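The lost reel, again

Every couple of years somebody announces that the missing reel of Miststead has been found. It was found in a church basement when I first got interested in silent pictures. Then it was found in a film can marked as something else, and after that in a private collection whose owner would not let anyone in the door. October's version has it coming out of a shed in Droromthorpe, in the trunk of a dead Saab. I would love to believe the Saab.

If you haven't followed this, Miststead is a late silent melodrama about a lighthouse keeper who may or may not have drowned his brother. What survives runs out just as the keeper starts up the stairs with the lamp. After that we have a cutting continuity, typed, and a handful of stills that everyone has seen too many times. The continuity lists 524 shots. The surviving print has a good many fewer, and the gap is where the legend lives.

According to the legend, the last reel is so violent that the studio pulled it after the previews. I've read this in program notes, in liner notes, and on more message boards than I care to admit. What I have never read is a preview report that says so. The trade reviews I've been able to find complain about the picture being slow. One thought the brother was too old for the part. You'd think a man being fed to the sea in close-up would rate a line.

So, the new claim. A seller says he has 1001 feet of nitrate, tinted blue, with Hutgate edge markings. Fine, but a 1000-foot reel was the standard, and a complete reel that comes in one foot over, after all those years of projectors and splices and shrinkage, makes me want to know who measured it and with what. Nitrate doesn't usually come through a shed that well either. It goes sticky, then it goes to powder, and it stinks the whole way.

He has posted 10 frame scans. I spent an evening with them next to the known stills and I think four of them are the known stills, cropped and tinted. The stair rail has the same highlight in the same place, and the keeper's hand is at exactly the same angle. A set photographer stood beside the movie camera, so his view of the stairs should be a little off from what's on the film. These match dead on.

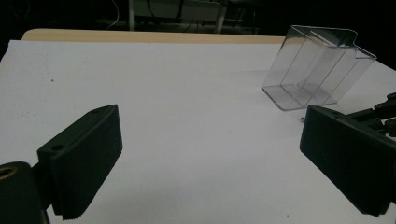

The other six are harder to wave away. Two of them are too dark to say anything about. One shows a woman at a window, and there is a woman at a window in the continuity, but there's a woman at a window in half the melodramas of the period. The intertitle is the one I keep going back to. The wording matches the continuity, down to a comma that looks like a typist's slip to me. Would that comma have made it onto a finished title card? Maybe. Somebody lettering a card from the typed page could have copied it. So could somebody with a font and a copy of the continuity, which has been passed around among fans for some 20 years.

I wrote to the seller and asked for one photo of the edge of the film, with a ruler. He wrote back about insurance. I asked again and got a paragraph on how collectors have always been treated badly by archives, which may be true but has nothing to do with a ruler.

If he sends it I'll post it, and if I'm wrong I'll say so in bigger type than this. Meanwhile please don't chip in to the fundraiser that's going around. If you want to see the picture, see the version we have. The storm in the second reel is still terrific, even in that murky print, and the slow parts are slow in a way I've come to like.

Contact | Copyright, all posts by the author | Back to top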